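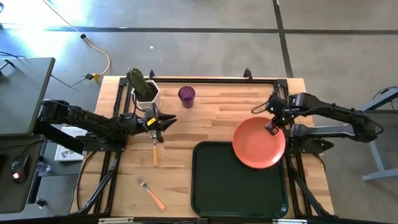
Moving out on my own in February, first apartment kitchen, and I need to stock it from nothing. My budget is 156 dollars for everything you eat off, drink from or cook in. Do I buy a boxed set or go piece by piece? My mom says set. I'm leaning toward the Tokari starter box but the reviews are all over the place.

plumcrate wrote:
Piece by piece!! I bought a boxed set for my first place and used maybe a third of it (who needs that many melon ballers). Go to the thrift store on Berge, the one by the bus stop, and get plates there. Spend the real money on one good pan.
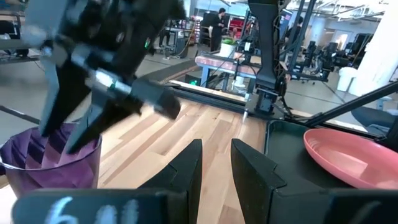

Posted by soupweather, 2023-01-17

Gonna disagree with plumcrate. Thrifting is fun if you have a car and free Saturdays. I had neither when I moved to Plurnulden and I ate cereal out of a measuring cup for 3 weeks. Get the set, be done in one trip, swap out the junk later. Also, plastic cups are fine, I don't care what anyone says. Mine have survived 8 years of roommates.

plumcrate wrote:
A measuring cup is a perfectly good bowl, you even know your portions lol. But ok, fair about the car.

dishpit_dropout wrote:
Wood handled forks and knives look so nice and then you put them in the dishwasher and they go gray and fuzzy. If you're hand washing, go for it. I would skip the Tokari box, my sister's pan from it warped. Plelen sells open stock, so when you break a bowl you buy one bowl. I got out of there for 47 bucks.

soupweather wrote:
Plelen shipping is nearly the price of the bowl though??

dishpit_dropout wrote:
Pick up in store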